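Sturkedham coin and bullion fair, March

Doors opened at 9 and the queue already went back past the car park. Entry was free before ten. The hall holds 57 tables this year, mostly British silver and world gold, with a few medal dealers along the far wall.

I went mainly for silver rounds and one-ounce bars. Premiums were lower than at Zutcombe in the autumn, though not by much. Flarkine had the widest choice of bars and would weigh anything you asked them to.

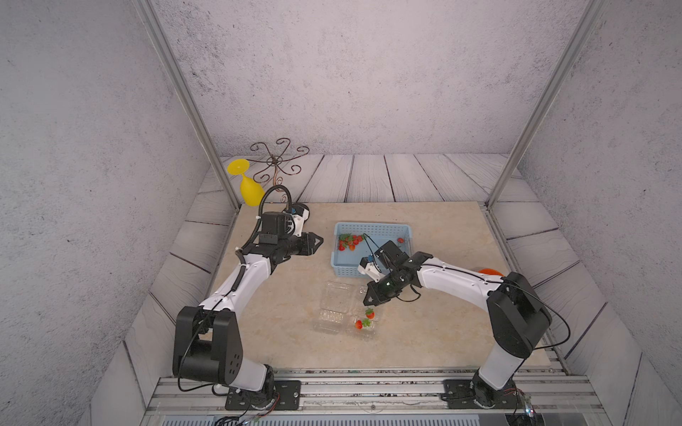 Gitau Ogola thought the premiums on small gold were still too high, and told me he'd left with nothing but a tube of capsules. I did a little better -- two sovereigns, both worn, priced close to melt.

The talk at eleven was on storing coins at home. Lucie Doucette kept it short. She went over PVC flips, damp and insurance limits, then took questions on toning. Her advice was to photograph both sides and keep the receipts somewhere else.

After that I went back to the bargain trays by the stage.
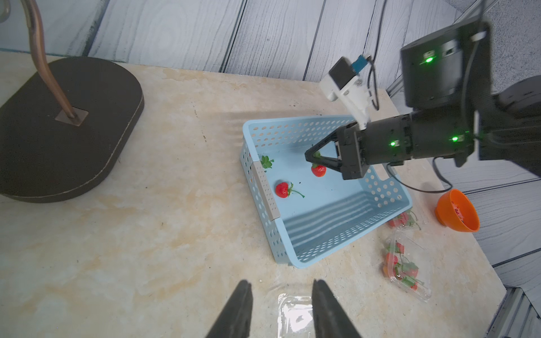
Most of what was left in them was pre-1947 silver, sold by weight. One dealer, Rusu, had a bag of some 900 sixpences and wouldn't split it. He did let me pick through his florins, and I bought 18.

Parking was £4, cash only. The café shut at two. The next fair is at Zutcombe, same hours, and tables are already being booked.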